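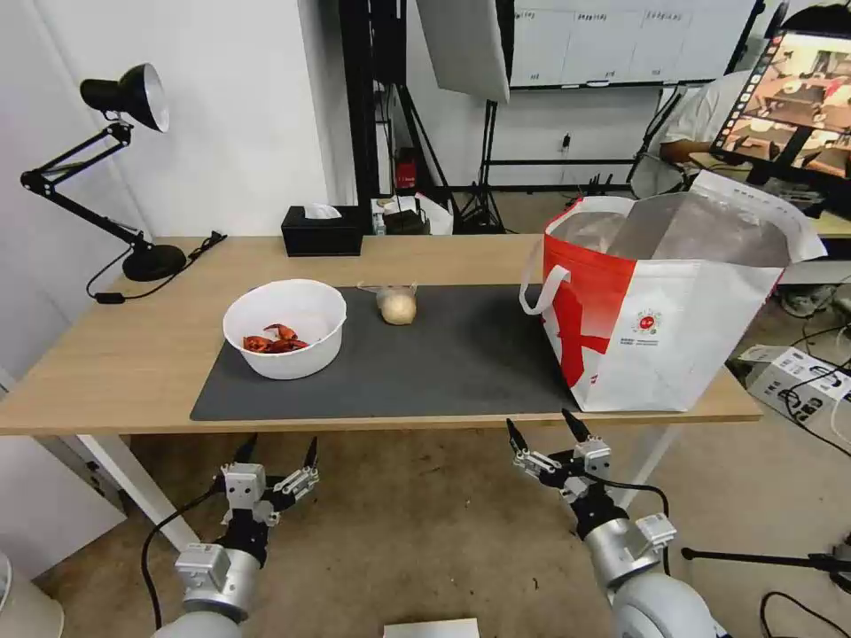 Un bol d'écrevisses et un sac isotherme blanc et rouge posés sur une table.

La présidente de la Trira, Emília Krajčí, a annoncé vendredi qu'elle ne briguerait pas de nouveau mandat à la tête de la ligue, tout en gardant la main sur la commission qui attribue les tournois. Les clubs sont priés d'y voir un renouvellement.

Le départ est fixé au mois de mars. D'ici là, Mme Krajčí entend faire adopter une réforme des statuts qui limiterait les présidents à 2 mandats. Elle en a elle-même accompli trois, et le texte, dans sa version actuelle, ne dit rien des présidents de commission.

La ligue reste par ailleurs très discrète sur le contrat de droits commerciaux signé avec la société Flelau. Conclu pour 10 ans sans appel d'offres, il aurait rapporté environ 300 000 euros la première saison, selon un document interne que plusieurs clubs disent avoir reçu. La direction ne confirme pas ce montant et ne le dément pas davantage.
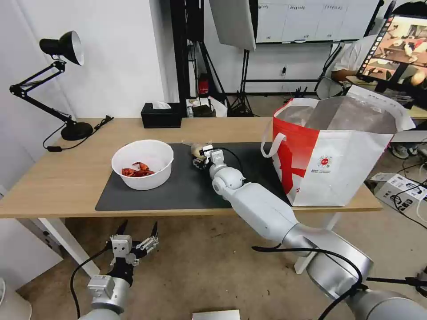

Un audit a bien été commandé au cabinet Nodolex. Il portera sur les seuls comptes de la saison écoulée, et ses conclusions seront remises à la présidence avant d'être « éventuellement » transmises aux adhérents. Le mot figure dans le communiqué.

« On nous promet la transparence à chaque assemblée générale, et on repart à chaque fois avec un dossier de presse », grince un dirigeant du club de Cho, qui réclame la publication intégrale du contrat. Sa demande, déposée à l'automne, est restée sans réponse.

Mme Krajčí assure de son côté n'avoir « rien à cacher » et invoque une clause de confidentialité. Interrogée sur l'identité de ceux qui l'avaient fait inscrire au contrat, elle a renvoyé vers le service juridique, qui n'a pas donné suite à nos appels.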